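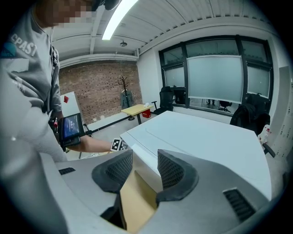 Part 2: Setting up your Zolley drip timer

I've put four of these on garden beds now, so steal my order!

1. Turn the spigot off and screw the timer on by hand. No wrench (I cracked a collar that way).
2. Set the clock first, then the start time. I like 5:30 a.m.
3. Pick a run length. My tomatoes get 15 minutes, every 2 days.

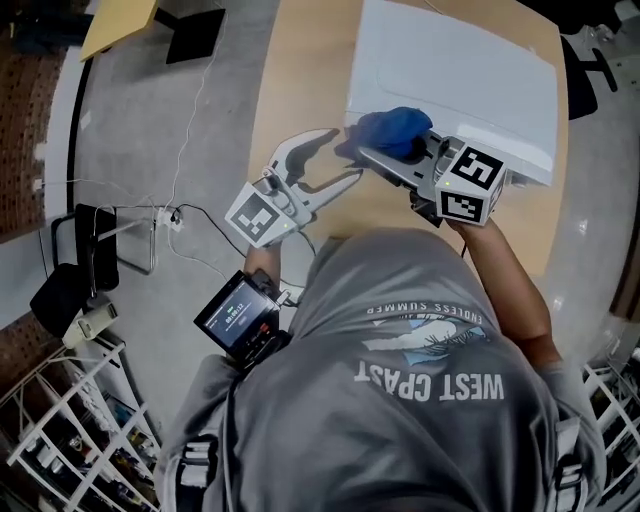 4. Press Manual and walk the whole hose. You're looking for drips at the joints, and there's usually one at the first elbow.
5. Hold Save until it beeps twice.

Note: if the screen says E2, take the batteries out, count to ten and start over from step 2.

Caution: bring it indoors before a freeze. Mine sat out one January and the valve split, so please do it – even if the forecast looks mild!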